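# Ordering a Commissioned Portrait Through the Lakdale Studio Program

Updated 04/11/2023

These instructions are for customers placing a first order for a painted portrait from a photograph. They cover the request form, the reference photographs, the proof and delivery. Customers who are reordering a print of a finished portrait should use the reprint form instead.

## Before you begin

You will need an email address you check regularly and at least 3 reference photographs of each person or animal to be painted. Orders are accepted for up to four subjects on one canvas. Larger groups are quoted individually by Chie Kaneko, who manages commissions for the program.

Please decide on the size first. The studio cannot change the size of a canvas once the underdrawing has been approved, and a larger canvas requires a new order.

## Step 1. Complete the request form

1. Open the commission form and select Painted Portrait.
2. Choose the medium. Oil and gouache are offered at all sizes; watercolor is offered up to the Hirkier size only.
3. Enter the names of the subjects as you wish them to appear on the certificate. Names are not painted on the canvas unless you ask for this under Special Requests.
4. If the portrait is a gift, check the gift box and enter a separate delivery address. No invoice is placed in a gift parcel.
5. Submit the form. You will receive an order number by email. Keep it - every later message must carry it.

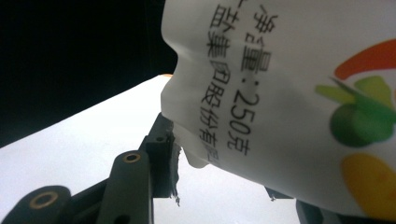 ## Step 2. Send your reference photographs

Photographs should be sent at their original size. Pictures saved from a messaging app have usually been reduced and may be returned to you. A face should be lit from one side, near a window if possible, with the flash turned off.

If the subjects were never photographed together, send separate pictures and state the height of each person. The painter will also need to know which colors must be exact, such as a uniform or the coat of a pet. All other clothing and backgrounds are treated as a guide.

Older paper photographs may be scanned at home or mailed to the studio. Mailed originals are returned with the finished portrait by tracked post. Do not mail glass plates or framed pictures.

## Step 3. Pay the deposit

The deposit is half of the quoted price. The Boiko size with one subject is currently $893, and each added subject is $57. Payment is made through the link in your quotation, and your place in the painting schedule is held from the day the deposit clears. Deposits are refundable until the underdrawing begins. 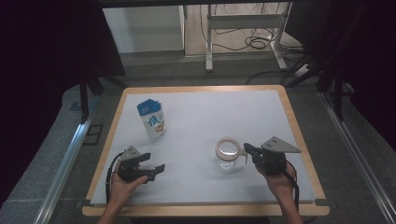 ## Step 4. Review the proof

A digital proof of the underdrawing is sent by Vitalii Kuzmenko, who prepares all layouts. Look at the likeness first, then the placement of the figures, then the background. Reply with all of your changes in one message. Two rounds of changes are included in the price.

Proofs left without a reply are moved to the end of the schedule after ten days. They are not canceled, and painting resumes when you write to us.

## Step 5. Approve and receive the portrait

When the painting is dry you will be sent a photograph taken in daylight, together with the request for the balance. Colors vary from screen to screen, so small differences in tone are to be expected.

Portraits travel in a flat Pridesen case and require a signature. Open the case on the day it arrives and report any damage within three days, keeping all of the packing until your report has been answered. Oil portraits should not be placed behind glass during the first six months.

Questions about an order in progress may be sent by replying to your order email or by calling the studio office, extension 910.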